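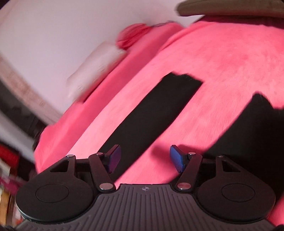

Pink fuzzy surface crossed by dark strips.

Call for participants: household textile wear study

Fukari is recruiting 60 adults in Fluvham for a study of how soft furnishings age in ordinary homes. The study opens in January 2025 and closes in October. Enquiries should quote reference 818.

Participants will be issued with 2 test fabrics, woven and finished by Verbeke, and asked to keep both in daily use. One is a short pile, the other a long pile. A wear diary must be completed each week - entries take a few minutes.
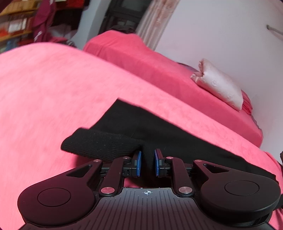

Fabrics must be washed at the temperature stated on the label and dried flat. Tumble drying will void the sample. Participants should note any shedding, matting or loss of colour, with the date on which it was first seen.

Applicants must be aged 18 or over and live at the same address for the whole study. Homes with pets are eligible. Employees of Verbeke are not.

Travel to the opening and closing visits at the Rula building will be refunded on production of receipts. No other payment is made. Application forms are available from the Rula front desk.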